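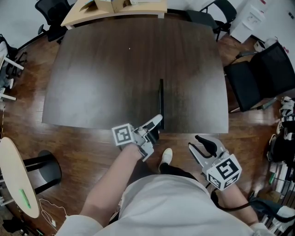 Stedance Home Recording Club — Minutes
Tuesday, posted by the club secretary

1. Mics. The Clurari ribbon pair sounded gorgeous on acoustic guitar! Agreed to buy a second pair, spending up to $100.

2. Grolteo preamp. Channel 3 still crackles — to be sent for repair.

3. Compilation. Twelve-string demos very welcome! Mixes go in the Vahidi folder as WAV files, please, with tempo in the file name.

Next meeting 7 p.m., same room. Bring headphones.

Contact the club | © Stedance Home Recording Club | Back to top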